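The Chair on the Table

My aunt Trudy Trevaskis left me 2 things when she moved up to Karaki: a box of fuses and a white plastic chair with a leg she swore was haunted. I laughed for a whole day about the leg. Then I sat in it.

I don't mean it broke. I mean it leaned, very politely, toward the window, the way a person leans when they'd like to get past you. I got up, checked the floor, sat down again, and off it went, window-ward. So I did what anybody on our street does with a thing that won't behave and called Omid Azimi, who told me to get it up on a table, legs in the air, and to put something down first so we wouldn't scratch the top. "A chair can't lie to you upside down," he said.
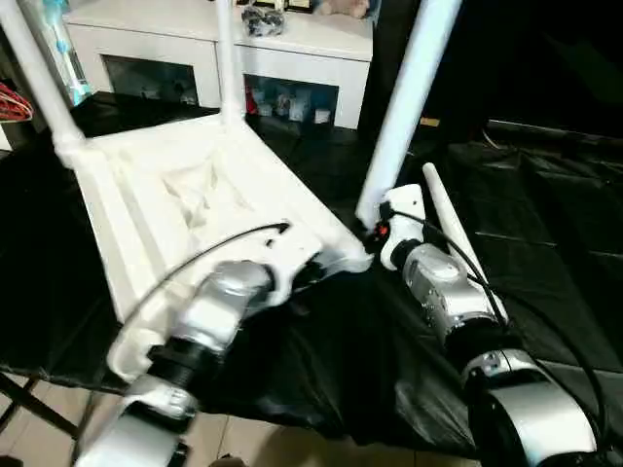

Kadlow Writers' Circle – Short Fiction Group

I should say that Omid has opinions about plastic chairs. He once spent four months working for Doltier, the garden furniture people, and came away with a bad shoulder and a deep respect for molded ridges. He ran his thumb along the rim of the seat and made little noises. I made coffee (mine, with too much sugar, and his, with none, which I think is a cry for help).

"Who had it before your aunt?" he asked.

Well, that was a story! Trudy got it from Alcides Leite, who ran the dance hall at Vundham back when there was a dance hall. She went every week one April, and every week she sat in the same seat by the door, waiting for Alcides to finish with the records and ask her. He never did ask her. At the end of the month he closed up the hall, sold the speakers and carried that chair three miles to her porch. No note. She kept it for the rest of her time in that house and never once told me why, and I only know because Yutong Liao from the bakery was there that April too and doesn't believe in secrets that old.

Omid put down his cup. "Which way is Vundham from here?"

I pointed at the window. Then I looked at my own finger for a while. 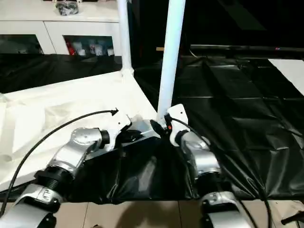 Neither of us said much after that. He went on fussing with the legs, one and then the next, feeling for a crack or a soft spot, and I held whatever he told me to hold. I kept thinking about Trudy on that porch with the evening coming in, leaning a little, and I wondered if she'd ever noticed or if she'd just thought that was how she sat.

"I could shim it," Omid said finally. "Little rubber foot. It'd stand as straight as a fence post."

"How much?"

"For you? Another coffee. With sugar, this time."

I made him the coffee. I stood in the kitchen longer than I needed to, and when I came back I told him to leave the leg alone, and he nodded like he'd been hoping I would.

I called my aunt that night. She talked about her tomatoes and a neighbor, Paora Katene, who has a boat he never puts in the water. I let her run on, and then I asked if she'd like the chair back.

It went so quiet I could hear her kettle.

"Does it still do it?" she said.

"Yes," I said. "It still does."

"Put it by the door, then, love," said Trudy. "I'll come down on the bus."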